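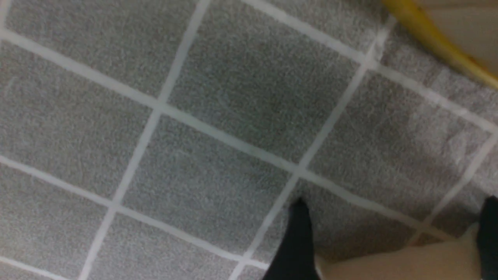

Wrist view, gray tile and grout, cream-colored thing between the fingers. Yellow edge top right.

September, bench notes, floor pickup branch

Started 9 in the morning with the intention of touching only the grasp scorer. Touched everything except the grasp scorer.

The problem is still grout. Clandum (our segmentation node, for anyone reading this who joined after the naming contest) likes a long pale line. It sees one and decides it has found the edge of an object, and then the planner politely offers to pick up the floor. In the wrist view the lines run at a slant and cross each other, so every tile is a nice closed shape with four corners. From the point of view of a contour finder this is a room full of excellent flat boxes.

Tried first: raise the edge threshold. Grout goes away, and so do pale objects on anything pale. Put it back.

Tried second: fit the floor plane from depth and throw out anything within 3 mm of it. Fine in the middle of the view, bad near the fingers, where the depth is mostly rumor. The left finger gets welded to the tile next to it and comes out as one long black object with a gray foot. The self-mask was supposed to handle that. The self-mask was last calibrated on the old fingertips. Note to whoever swapped the tips: the mask lives in the Homby config, under tool geometry, and it does not update itself out of sympathy.

Regenerated the mask with a bit of margin. Better. Now it eats a strip off the left side of whatever is between the fingers, so the centroid of the cream blob drifts right. I can live with that for detection. For the in-hand check I can't, so the check now uses the unpadded mask and detection uses the padded one. Two masks, two parameter names, one of which I have already typed wrong.

Third attempt, the one I'm keeping: find the grid on purpose. Collect line segments, group by direction, keep the two strongest families, and if their spacing makes sense for square tiles once you undo the perspective, call them floor and subtract them before Clandum gets a look. Blur helps for once, since soft fat lines near the gripper still vote for the right direction. The faint ones toward the top don't vote at all, but the planner isn't reaching up there anyway.

Reran the Wotside log through it, 1915 images. Before the change, 746 came back with at least one floor tile proposed as a grasp. After, 3. All of those have the yellow edge, which is straight, shiny and not parallel to any grout I know of, so it survives subtraction and gets promoted to object. Added a workspace limit as a stopgap. It should be a real boundary in the map and I have written that in the tracker where such things go to rest.

Peng (the planner) needed one change: it used to retry on an empty proposal list by loosening the score cutoff until something turned up. Something always turned up. It was a tile. Now it backs off, takes another view and gives up after the second try with a proper error code.

Still open:
– grid finder costs too much per image on the arm's own computer; cache the line directions between views and only refit when the wrist rotates
– untested on floors with no grout, where I expect it to find some
– in-hand check still trusts finger width more than the picture; swap the weights and rerun
– rename the two masks before merging

Branch is pushed, not merged. Grasp scorer tomorrow.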